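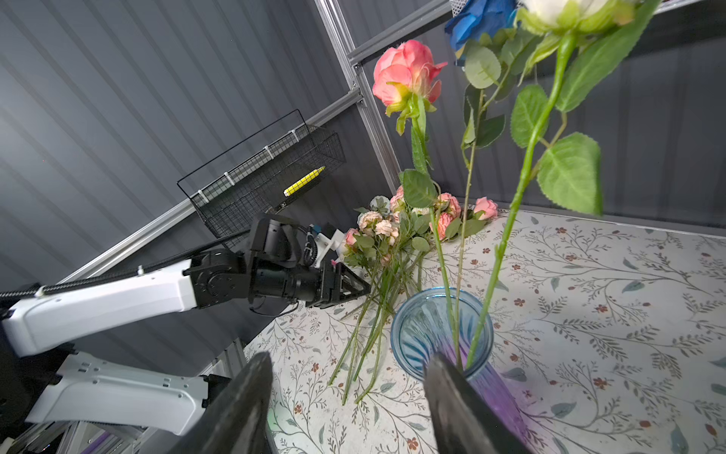

Artificial roses in a blue glass vase.

Valquíria Arruda wrote most of "Gurley," her second record for chamber ensemble, at a bass clarinet with a missing low C key. The fault shaped the music. "I avoided the note for months," she says. "By the time the key was repaired, four of the pieces were finished and none of them used it."

The album, out in August on the Stondgate label, contains nine pieces for bass clarinet, vibraphone, cello and drums. The scores run to 64 pages. Arruda prints them herself, on one side only, and writes cues for the other players in the margins in pencil.

The longest track, "Marchal," is built on a 17-beat cycle that the cello holds while the vibraphone moves in groups of five. The two lines meet every 85 beats. Arruda tried marking each meeting point with a cymbal and then took the cymbal out. "The drummer still hears it," she says. "He breathes there. You can pick it up on the overhead mics if you listen for it."

Recording took place over two sessions at Bestuleo, a former grain office with a low ceiling and a short decay. The group played in one room without headphones. There were no overdubs, though three tracks were edited from more than one take. "I have no objection to editing," Arruda says. "I object to fixing pitch. If the cello is a little under me in the upper register, that is where the cello was."

Stondgate pressed 200 copies on vinyl, with side B cut slightly quieter to keep the low end of the bass clarinet clean. Arruda approved the second test pressing – the first had a click near the end of "Marchal" – and has no plans for a repress.

She is now rewriting the closing piece for a larger group, with two cellos and a trombone. The trombone part includes the low C.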